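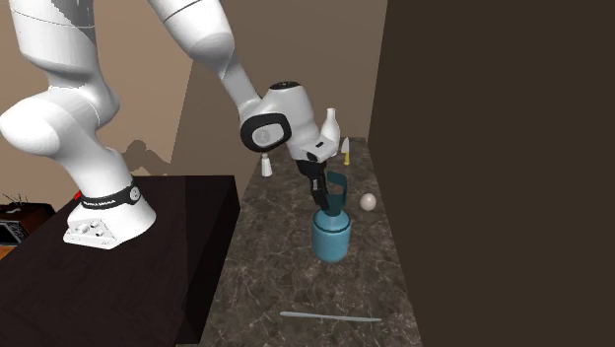 January 14, 2024

Sourdough bench, rye trials, batch 5

Big day for the rye! I finally got the Żak flour (whole grain, stone milled, the coarse one) to hold a shape without a tin, and I want to get all of it down before I forget what I did.

Starting point was the same as the last four batches: Worau starter, fed the night before with plain water and the fine Isine rye, left on the shelf over the radiator with a plate on top. It had domed and just begun to sag in the middle by the time I came in. Smelled like green apples, with a bit of nail polish behind it. The nail polish worries me less than it used to. It goes away in the bake, and the batch I made from the "clean" smelling starter was the dullest of the lot.

Dough as mixed:
Żak coarse rye, 354 g
Bread flour (Dritov, the strong one), same weight again
Water, see below
Salt, 2 percent as always
Starter, 20 percent of flour weight

Water is where I changed things. Up to now I put everything in at once and then fought with the mud. This time I poured boiling water over a fifth of the rye, stirred it into a paste, covered it and let it stand until I could keep a finger in it. Then the rest of the rye, the bread flour and the starter, then cool water a splash at a time until it felt like wet clay. I did not weigh the cool water. I know, I know. Weigh it next time!! The jug was full when I started and there was a couple of fingers left in it, and that is all the record there is.

The scald makes a huge difference. The paste goes glossy and brown and tastes sweet, almost like malt, and the dough made with it holds together in a way the others never did. Batch 3 tore as soon as I looked at it. This one I could pick up in two hands and turn over, and it came back to me in one piece.

Mixing: by hand, five minutes, rest, then a second go with the scraper. No machine. I'm more and more convinced that the mixer was hurting us with the high rye doughs, they go from fine to gluey so fast and you can't feel it coming from the outside of a bowl.

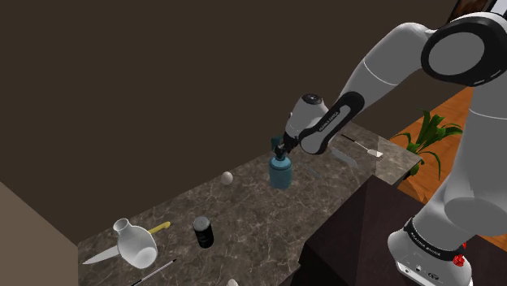

Bulk went quicker than planned. The notes from batch 4 say to wait for it to grow by half, and this one got there well before lunch, so either the scald is feeding the starter or the radiator was turned up. Probably some of both. Thermometer to go on that shelf from now on. The top had little pinholes all over, like a crumpet, and I took that as the sign to shape.

Shaping with wet hands, wet board, wet scraper. Tried flour on the first loaf and it dragged, so the second was water only and much better. The seam doesn't really close on either one, you just sort of smooth it over and tell yourself it will be a nice crack later. Into the baskets seam down, dusted with the Isine because it doesn't stick the way the coarse does.

Proof was 40 minutes. I wanted an hour but the surface was already starting to break up and I lost my nerve. Glad I did, looking at the crumb.

Bake: hot and steamy for the first 20 minutes, then lid off, heat down, and leave it until it sounds hollow and the kitchen end of the building smells like toast. The left side of the oven is still running hotter. Loaf A (left) has a dark heel on one side, loaf B is even all the way round. I turned them once. Should be twice.

Results. Both stood up! Loaf B is the better looking, high in the middle with two long cracks running off the seam. Loaf A spread a little but nothing like batch 2, which we all remember as the doormat. Cut A while it was still too warm, couldn't help it, and the knife gummed up as expected. Crumb is tight but open enough to see through in places, dark, moist, no raw line at the bottom. Flavor is sour up front and then that malty sweetness comes in after. With cold butter it is ridiculous.

B stays wrapped in a cloth until tomorrow so we get one honest cut. Please don't open it, whoever reads this first.

To try in batch 6:
Weigh ALL the water
Scald a quarter of the rye, keep everything else the same
Caraway in one loaf only, toasted, ground not whole
Turn twice in the oven
Starter a little younger, just to see if the apple smell carries through

Also we are nearly out of the coarse Żak. One bag left and it's open. The Worau jar needs a new lid, the old one has warped and doesn't sit flat anymore.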